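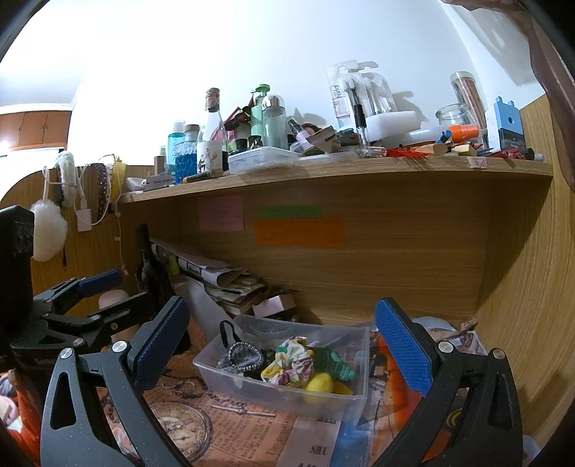

Totfunde von Meeressäugern richtig melden und dokumentieren

Eine Anleitung für Strandbesucher, Kommunen und ehrenamtliche Melderinnen und Melder

Angaben zu gestrandeten Robben und Kleinwalen gehören zu den wichtigsten Grundlagen für die Bewertung der Bestände. Voraussetzung ist, dass die Meldungen vollständig und nach einheitlichem Muster eingehen. Die folgenden Schritte beschreiben das Vorgehen beim Fund eines toten Tieres sowie die anschließende Eingabe in das Meldeportal Hakier. Stand der Anleitung: 28. Dezember 2024.

Vor der Meldung

Prüfen Sie zunächst aus sicherer Entfernung, ob das Tier noch lebt. Achten Sie auf Atembewegungen und auf Reaktionen der Augen. Bei einem lebenden Tier brechen Sie die Dokumentation ab, halten Abstand und verständigen unverzüglich die örtlich zuständige Stelle oder die Polizei. Robben, die am Strand ruhen, sind häufig gesund. Kleinwale am Strand sind dagegen stets ein Notfall und dürfen von Laien nicht in das Wasser zurückgezogen werden.

Tote Tiere dürfen nicht berührt, bewegt oder mitgenommen werden. Sie können Krankheitserreger tragen, die auf Menschen und Hunde übertragbar sind. Hunde sind anzuleinen. Die Mitnahme von Schädeln, Zähnen oder anderen Körperteilen geschützter Arten ist ohne Genehmigung untersagt.

Schritt 1: Fundort bestimmen

Notieren Sie die Koordinaten in Dezimalgrad. Steht kein Gerät zur Verfügung, genügt die Angabe des nächstgelegenen Strandaufgangs mit Nummer, ergänzt um Richtung und geschätzte Entfernung. Halten Sie außerdem fest, ob das Tier im Spülsaum, oberhalb davon oder noch im Wasser liegt. Bei auflaufendem Wasser ist dies in der Meldung ausdrücklich zu vermerken, damit die Bergung vorgezogen werden kann.

Schritt 2: Fotografieren

Benötigt werden mindestens 3 Aufnahmen: eine Gesamtansicht von der Seite, eine Ansicht des Kopfes und eine Übersicht mit Umgebung. Legen Sie einen Maßstab neben das Tier, ohne es zu berühren. Geeignet sind ein Zollstock oder ein Schuh mit bekannter Länge. Netzreste, Leinen und Schnittverletzungen sind gesondert aufzunehmen. Entfernen Sie Netzreste nicht, da sie Hinweise auf Beifang geben können. Je Meldung lassen sich bis zu 27 Dateien hochladen.

Schritt 3: Erhaltungszustand einschätzen

Das Portal unterscheidet zwischen frisch, leicht verwest, stark verwest, mumifiziert und Skelettresten. Im Zweifel wählen Sie die Angabe »unbestimmt«. Eine fachliche Einordnung erfolgt später anhand der Fotos. Das gilt ebenso für die Artbestimmung: Eine Meldung mit dem Eintrag »Kleinwal, Art unbekannt« ist verwertbar, eine falsche Artangabe verursacht Nacharbeit.

Schritt 4: Meldung im Portal anlegen

Öffnen Sie Hakier und wählen Sie »Neuer Fund«. Tragen Sie Datum, Uhrzeit und Fundort ein und laden Sie die Fotos im Originalformat hoch. Bildbearbeitung und Messenger-Versand entfernen häufig die gespeicherten Aufnahmedaten. Geben Sie eine Telefonnummer an, unter der Sie in den folgenden 2 Stunden erreichbar sind. Nach dem Absenden erhalten Sie eine Vorgangsnummer. Bewahren Sie diese auf, sie wird bei Rückfragen benötigt.

Liegt bereits eine Meldung zu demselben Tier vor, zeigt das Portal einen Hinweis an. Wählen Sie in diesem Fall »Ergänzen«. Tiere, die bereits erfasst wurden, sind an einer farbigen Markierung zu erkennen und müssen nur dann erneut gemeldet werden, wenn sie an anderer Stelle angetrieben sind.

Schritt 5: Weiteres Vorgehen

Die Meldung wird an die zuständige Küstenstation weitergeleitet. Diese entscheidet, ob das Tier zur Untersuchung geborgen oder durch die Kommune entsorgt wird. Frische Tiere haben Vorrang. Ein Anspruch auf Mitteilung des Untersuchungsergebnisses besteht nicht, auf Anfrage kann jedoch der Bearbeitungsstand genannt werden.

Hinweise für Kommunen

Bauhöfe können Sammelmeldungen mit der Tabellenvorlage Tidier einreichen. Die Spaltenüberschriften dürfen nicht verändert werden. Seit September werden Zeilen ohne Koordinaten beim Import abgewiesen. Der Datenbestand umfasst derzeit 1.510 geprüfte Einträge und wird jährlich mit dem Grecu-Register abgeglichen.

Ansprechpersonen

Fachliche Fragen zur Dokumentation: Inmaculada Aranda
Portal, Zugänge und Sammelmeldungen: Patricio Sarmiento

Beide sind über das Kontaktformular des Portals zu erreichen. Akute Funde sind ausschließlich über »Neuer Fund« oder telefonisch bei der örtlichen Station zu melden.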